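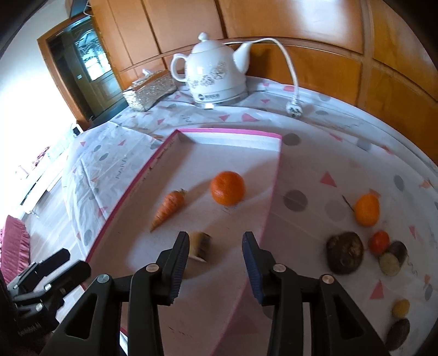

*Figure 1. The pink-rimmed tray with a mandarin and a carrot, on our patterned tablecloth.*

## What we learned about setting the table

Our group wanted to know how the cloth under a snack tray changes what people notice first, and I have to say we had a lovely time arguing over it (Harpreet Vachon still prefers plain cloths!). We went with the white plastic one with the pink triangles and gray dots, mostly for how cheerful it looks.

We asked 60 people at the Rinbridge open house to name the first thing that caught their eye. Plenty of them said the mandarin, which is round and glossy and throws a nice soft shadow, but a good many went straight for the pink rim and then wandered off into the squiggles on the cloth. The carrot got only 4 votes, poor thing.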